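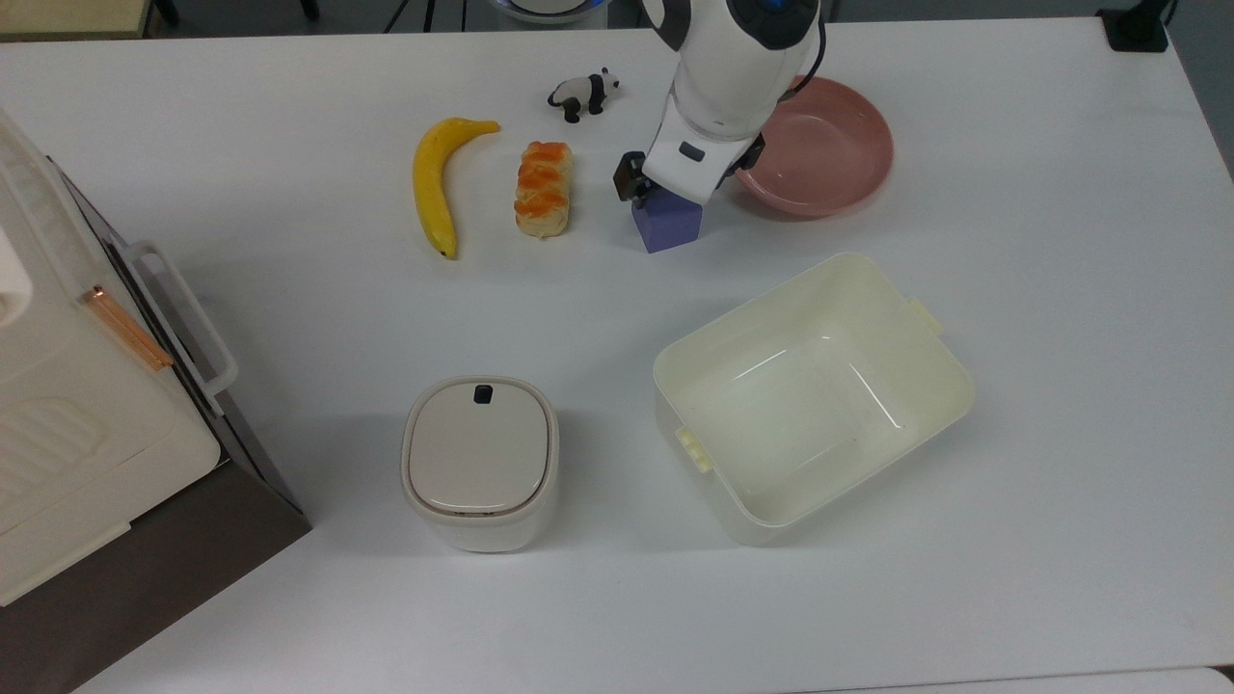
Bakevton, 2021-01-15

**Figure 3.** Tabletop at Trerora with the small goods still out: bread roll, banana, toy panda, purple block. The cream bin is at lower right, with the lidded container beside it.

### 4.2 The things that do not belong anywhere

The previous section dealt with items whose owners could name a home for them at once. Forks go with forks, and there is little more to report. We turn now to what our coding sheet calls strays, a term borrowed from Foulkes's earlier notes on hallway shelves and kept over the objections of one reviewer, who felt it was unkind to the objects.

The table in Figure 3 is a fair sample of the problem. The banana and the bread roll are food, and most people asked to sort the table put them together within seconds. The pink plate then causes trouble. Sorters who think of it as dishware set it aside, while those who think of it as a place to put a roll put the roll on it and consider both matters closed. We coded the second answer as "nested" and gave it full marks, although it leaves exactly as many things on the table as before.

The toy panda and the purple block are harder. Of the 335 sorting decisions in the Bakevton set, 42 ended with a toy being placed next to food on the grounds that it was "already there." Berwyn Foulkes, who coded this portion, wanted a separate category for the panda alone. The request was denied, then quietly granted in the Cadwaladr revision of the sheet, where it survives as code 20 (small animal, not edible).

Containers raise a different question. An open bin is an invitation, and our sorters accepted it with very little thought. Anything without an obvious home went in, and the bin was then described in the exit interview as "organized." A container with a lid got more careful treatment. Sorters paused over it, asked whether they were allowed to open it, and in many cases left it alone even after being told that they were. We had expected size to predict use. The lid did a far better job, and we have rewritten the paragraph on size accordingly (it was a good paragraph).

Large appliances were excluded from the sort, as in the Prokulo pilot. They still matter to the layout. The white appliance at the left edge of Figure 3 takes up a good share of the space on that side, and sorters treated its top as a second table whenever our instructions failed to forbid it. The instructions now forbid it. Coders should mark any item left there as "parked" and should not argue with the sorter about vents.

Agreement between the 2 coders was high for food, acceptable for containers and poor for toys. Most of the toy disagreements concern the block, which one coder regarded as a toy and the other as a storage aid, having seen a similar one used in August to prop a cupboard open. Both readings are kept in the appendix. For the totals in Section 4.3 the block is counted as a toy, and the coder who lost has asked that this be noted.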